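Search this site Search Enter keywords Go

Handout 5: Comparing hands and controllers in simulation

Course notes, Sorcha Moriarty. Revised 2019-03-05.

Read this before the lab. You will need your notes from Handout 2 on joint limits and contact settings.

1. What we are comparing

The lab has two controllers for the same two-armed robot. The first is Olum, which closes every finger at a set speed until the force on that finger passes a limit. The second is Nallow, which starts from a stored hand shape and then adjusts each finger on its own. Both send commands to the same pair of simulated hands, so any difference you measure comes from the controller or from its settings.

The test object for this handout is the spoked wheel. A wheel is harder to hold than a block. The rim is thick, it curves away from the palm, and most of the weight is out past the fingertips. If the grip is a little off, the wheel turns in the hand before it drops. You want to catch that turn in the log, so record the angle of the wheel relative to the palm as well as its height. 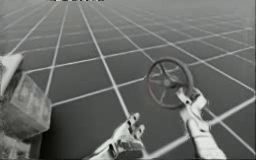 Grip position matters more than grip force in this task. Burgi Eberhard ran the first set of trials with the force limit as the only variable, and the results were hard to read. A higher limit helped when the rim lay across the middle of the fingers. When the rim lay near the fingertips, a higher limit pushed the wheel out of the hand. For that reason the trials now fix the starting pose and change one setting at a time.

2. Settings

Use the Wieser settings file for both controllers. It sets the physics step, the friction of the finger pads and the mass of the wheel. Do not edit it. If you think a value is wrong, write to Behrouz Nouri and keep working with the file as it is.

The settings you may change are:

Closing speed
Force limit per finger
Thumb start angle
Delay between the thumb and the other fingers

Each trial runs for 3000 physics steps. Discard the first part of the log, up to the point where the hand has finished closing. The force readings there are mostly contact noise and they will spoil your averages.

3. The idle arm

Only one hand does the work in this task. The other arm still has a controller running, and it still has to hold its pose. Students often leave it out of the log to save space. Please keep it in. When the loaded arm moves, the controller corrects at the base, and the correction shows up as a small drift in the other wrist. With Olum the drift is slow and easy to miss. With Nallow it comes as a short jump after each change in finger position. 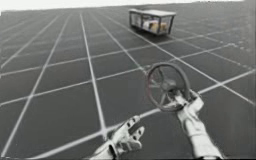
To measure the drift, take the wrist position at the end of closing as your zero and plot the distance from it for the rest of the trial. Use the world coordinates from the log. Measuring against the floor grid by eye is good enough for a quick check, but it does not belong in the report, because the camera angle changes how far apart the lines look.

4. Scoring a trial

A trial counts as a hold if the wheel is still in the hand at the last step and its angle has changed by less than the limit in the Wieser file. If the wheel stays in the hand but turns past the limit, mark it as a slip. Anything else is a drop. Slips and drops are kept in separate columns. Last term some groups added them together and could not explain their own tables.

Run 26 trials per controller. If the program stops partway through a trial, rerun it with the same seed and make a note of it.

5. Known problems

Pirmin Bachmann found that the thumb can pass into the rim when the closing speed is set too high. The log then shows a very steady grip that means nothing. Check the contact depth column. Any negative value larger than the pad thickness makes the trial invalid.

Nallow sometimes loads the stored shape for the wrong hand. The fingers bend as expected but the thumb starts on the wrong side. Restart the controller and load the shape again.

6. What to hand in

One table per controller, one drift plot per controller, and a page of text saying which settings you changed and what happened to the slips. Put the files in the Drullidska folder under your group name. Questions about the plots go to Gion Hauser.

Reading for next time: the section on grasp stability in the course reader, up to the worked problem on friction cones.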